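Comparing two grippers on a toaster oven task, wrist camera blur
Posted in Arms and Grippers

Kamrul Gunawardena
I'm comparing the Brokmont parallel gripper with the Desden one on the same arm. The task is a roll on the wire rack of a small toaster oven, door folded down. The wrist camera runs at a fixed exposure and most of what I get on the approach looks like this:
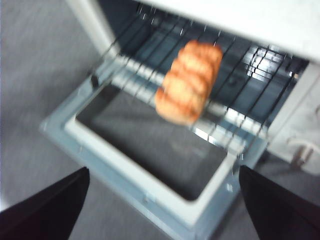 I've done 102 trials so far, split evenly. The Brokmont fingers miss more often, but I can't tell if it's the fingers or the camera. Before I buy a second wrist camera, is there a fair way to separate the two?

Abbasi
Stop the arm above the door, wait 500 ms, take one picture, then go in on that picture alone. Run both grippers that way. If the gap between them closes, your problem is blur. If it stays, look at the fingers.

Also log finger clearance from a fixed camera. The wrist view won't tell you how close the hardware is to the housing or the knobs.

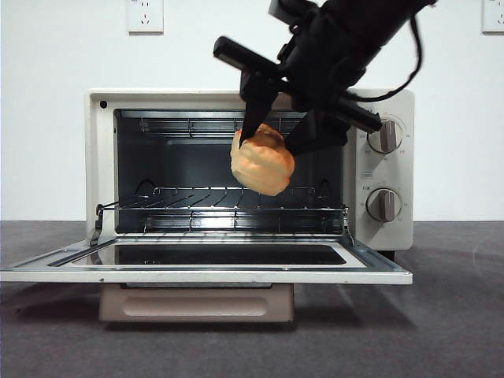 Check the cable too. A loop at the wrist can catch on the top of the oven when the arm tilts, and then you get a miss that looks like bad vision. I lost most of a Friday to that on a different arm. Tie it back farther up and leave enough slack for the last joint.

For force, start low and go up in small steps. Bread squashes, and a squashed roll makes the next trial easier or harder depending on how it sits - swap it out often.

skotudia_user
just turn the lights up and shorten the exposure. mine was fine after that. never tried the Desden

Kamrul Gunawardena
Thanks both. I'll do the pause test first and then try the lights.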